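八月の移動運用メモ

8月　投稿者：アルベルティーナ・プラタ（Albertina Prata）

先週までの続き。アンテナを張り替えてから衛星の受信がどう変わったかを書いておく。前回の記事でオロシャム（Orosham）の丘に行くと書いたが、結局二回行った。一回目は昼過ぎから、二回目は夜明け前から。

使ったのは手持ちの八木とプリアンプ、いつものSDRドングル、それに古いノートPC。八木は3エレと7エレを一本のブームに載せたもので、三年前に自作してから給電部を一度だけ直している。今回はその給電部をまた作り直した。同軸の編組が根元で傷んでいて、動かすたびにノイズフロアが上下していたからだ。以前は圧着のまま防水テープで巻いていたのを、はんだ付けして熱収縮チューブをかぶせた。分岐導体の長さも少し切り直したが、こちらは誤差の範囲だと思う。

丘の標高は376メートル。それほど高くはないが、南と西が完全に開けている。北東側には送電線があり、435MHz帯では方位によってはっきりノイズが乗る。去年はこれを衛星側の信号が弱いせいだと思い込み、何パスも無駄にした。今年は到着してすぐアンテナを一周させ、ノイズの高い方位をメモしてから始めた。北東から東北東にかけてがひどい。そこを通るパスは最初から捨てることにした。

軌道予測にはKovalchukを使っている。画面は古くさいが、オフラインで動くのがいい。丘の上は携帯の電波が安定しないので、軌道要素は家を出る前に更新しておく。一回目はこれを忘れて、二週間前の要素のまま行ってしまった。低軌道の衛星だと、古い要素ではAOSの時刻がずれる。そのときは予測より遅く聞こえ始めて、しばらくはプリアンプの電源が入っていないのかと疑って配線を触っていた。触っているうちに一番いい仰角を過ぎた。

二回目は要素を更新して、朝4時過ぎに着いた。気温が低くて手袋が要ったくらいだ。最初のパスは最大仰角が低く、リニア中継機のダウンリンクにCWのビーコンだけが聞こえた。トーンは安定していて、テレメトリも途中まで取れた。次のパスがこの日の本番で、ほぼ頭上を通る。ドップラーの追従はソフト任せにせず、手でダイヤルを回した。自動にすると、PCの時計が少しでも狂っているときに周波数が逃げるのが気に入らない。頭上通過の前後は変化が速いので忙しいが、慣れれば片手でできる。もう片方の手でアンテナを振る。偏波は手首をひねって合わせるしかなく、フェージングの谷に入ったら90度ひねってみる、というのを繰り返していた。
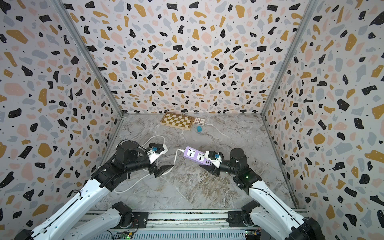
結果から書くと、このパスではAOSからLOSまで途切れたのは2回だけだった。張り替える前は同じような条件で何度も落ちていたので、給電部の修理は効いたことになる。もっとも、季節も時刻も違うので厳密な比較にはならない。同じ日に新旧のアンテナを並べて受ければいいのだが、古い給電部は外したときに壊してしまった。

録音はIQのまま保存して、帰ってからデコードした。フレームの総数は二日分を合わせて2412。このうちCRCが合わなかったのが183あり、ほとんどが仰角の低いところに固まっている。地平線近くで崩れるのは当たり前なので、これは気にしていない。気になったのは、頭上通過の直後にも小さなかたまりがあることだ。最初はドップラー補正の遅れだと思ったが、ウォーターフォールを見ると信号の中心はきちんと追えている。たぶん、真上を越えたところで体の向きを変えるときにアンテナの狙いが外れている。立ち位置を決めておいて、通過前に半分だけ体を回しておけば減らせるかもしれない。次に試す。

デコードにはGravierの古い版を使った。新しい版はGUIがきれいになったが、手元のノートPCでは重くて、ファイルを続けて処理すると途中で止まる。コマンドラインで一つずつ食わせるなら古い版で困らない。ただし出力のタイムスタンプがローカル時刻になるので、ログに移すときはUTCに直すこと。一度これを忘れて、ログ上で衛星が来ていない時間に受信したことになっていた。

ログはVotbridgeに上げてある。受信レポートとしてまとめて出す機能があるので、衛星の運用チームに送る分もそこから書き出した。運用局のコールサインと、使ったアンテナ、グリッドロケーターは必ず入れる。ロケーターを家のままにして移動先で受けた記録を送る人がけっこういるらしく、向こうの人が困っているという話をメーリングリストで読んだ。自分も去年やった気がするので、古いレポートを見直すつもりだ。

電源についても少し。プリアンプとPCをそれぞれ別の電池で動かしている。以前は12Vの鉛電池一つから両方取っていたが、PC側のDC-DCコンバーターがノイズを出して、145MHz帯にきれいな等間隔の縞が並んでいた。フェライトコアを二つ入れても完全には消えなかった。電池を分けたらほぼ消えた。荷物は増えるが、丘の駐車場から歩くのは短い距離なので我慢できる。リチウム系に替えれば軽くなるのはわかっていて、値段を見るたびに先送りにしている。

次回は送信もやりたい。受信だけなら片手で済むところが、マイクを持つと手が足りない。ヘッドセットとフットスイッチを試すか、アンテナを三脚に載せて仰角を固定にするか、どちらかだと思う。三脚に載せて仰角を30度くらいに固定し、方位だけ回すやり方は、頭上通過のところを諦めれば案外使えると聞いた。手持ちに慣れてしまったので、なんとなく気は進まない。

それと、9エレの設計も途中まで進めている。ブームが長くなるので手持ちは無理だろう。利得が上がるぶんビームが狭くなって、軌道予測のずれがそのまま響く。作るとしたら固定局用になる。エレメントにする真鍮のパイプはもう買ってしまった。

コメント

ひらの
DC-DCのノイズ、うちも同じでした。コアよりコンバーターを別メーカーのものに替えるほうが早かったです。金属ケースに入れるとさらに下がりました。

430の住人
仰角固定は25度でやっています。低いパスはこれで十分です。頭上はどうしても谷になりますが、その間はログを書いています。

Albertina Prata
ひらのさん、ケースは試していませんでした。手元にアルミの小箱があるので入れてみます。
430の住人さん、25度ですか。もう少し低めから始めてみます。

まつ
手動ドップラー派がまだいてうれしいです。PCの時計はGPSで合わせると自動でも逃げませんよ。

Albertina Prata
まつさん、GPSモジュールは買ったまま引き出しに入っています。

とおりすがり
給電部の寸法、載せてもらえると助かります。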